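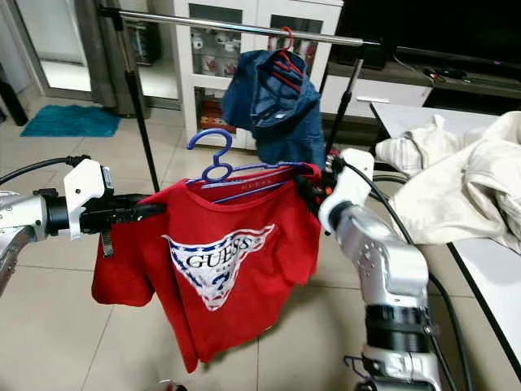
I used to hang my tees any old way, straight out of the laundry basket, and then wonder why the necks went baggy by February. My mate Caoimhe Lenihan finally showed me how she does it, and I've done all my T-shirts her way since (even the ratty gardening ones!). The main thing is to go in from the bottom. Slide the hanger up through the hem and poke the hook out through the neck, so you never have to stretch the collar. A thin plastic hanger like the blue-purple one in the red GUESS shirt is fine for this, you don't need those fat padded ones.

What you'll need
A clothes rack
Thin plastic hangers
Your clean T-shirts, dry or just a bit damp

How I do it
1. Give the shirt a good hard flick to get the worst of the creases out.
2. Lay it face up on the bed and feed the hanger in from the hem, hook first.
3. Pick it up by both shoulders and wriggle the ends of the hanger along until they sit near the shoulder seams. If one side droops, that end hasn't gone far enough in.
4. Tug the sleeves down gently and smooth the front with your palm. Go easy on big printed logos, especially older ones that have started to crack.
5. Onto the rack, all facing the same way, with a couple of fingers' gap between shirts.

I can get up to 27 tees on my rack before it starts to lean. Heavy jumpers don't go on it at all, they grow to your knees. Fold those and put them on a shelf.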